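Notice boards at the Stornham hall

The new cork boards go up by the side entrance in February. Clubs may post one sheet each, no larger than a letter page, for up to 30 days. Please write the date in a corner and use pins, not tape.
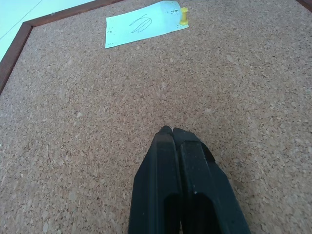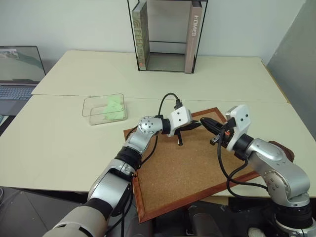
Cork board, close up and on the table.

Lost and found notices stay at the front desk. The choir and the Dirico walking group have asked for space near the door, and both will get it. To book a spot, see Ingrid Thibodeaux in the office before noon or call extension 529.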